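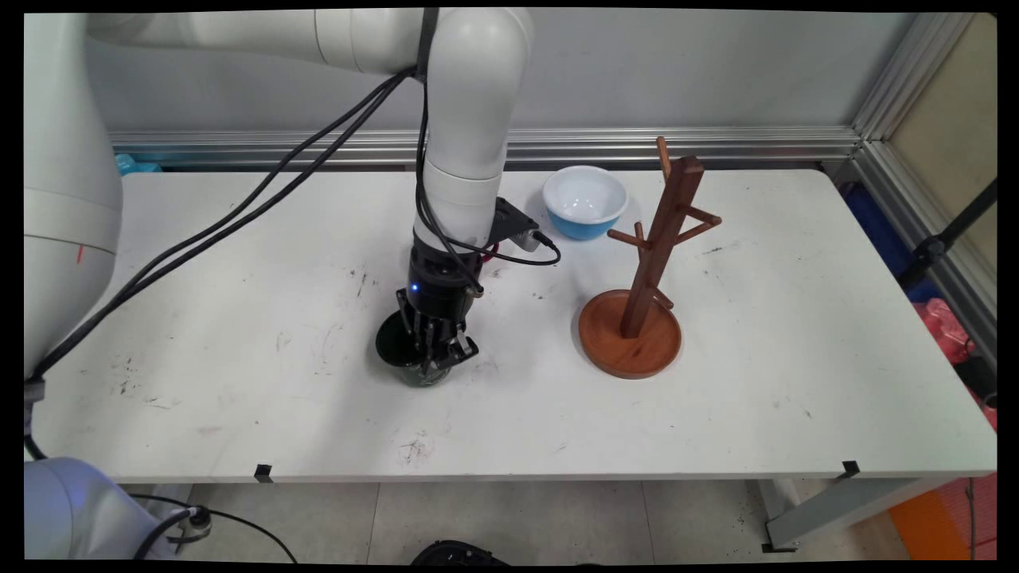
I finally made it to the open day at Werkska, and I'm so glad I dragged myself out of bed for it. It's a 35 minute drive from my place (30 if you don't stop for a bagel, and I stopped for a bagel). I figured I'd wander through, grab a free pen and be home by lunch. Nope! I got stuck at the robot table and hardly saw anything else. They had an arm with a black hand, real jointed fingers and everything, curled around a dark green mug, and a little wooden mug tree standing there with nothing on its pegs. I have pretty much the same mug tree next to my toaster, so I felt weirdly at home.

What got me was how long people would stand there for a mug. Me included. There was a kid next to me who kept whispering "come on, come on" like it was a penalty kick, and I was right there with her.

I asked one of the engineers why a hand and why not just a simple pincer, and she said they wanted to see how far they could get with the kinds of things people have in their kitchens. She also told me handles drive her crazy. I knock mine on the faucet every single morning, so I get it.

The other room was Gilmartin showing off a sorting belt, which was loud and fast and had a way bigger crowd. I gave it 3 minutes and went back to the mugs.

Parking was free but the lot fills up early, so use the one behind the bakery. Coffee was decent, cookies were gone by eleven. They're doing another one in May and I've already told my sister she's coming with me.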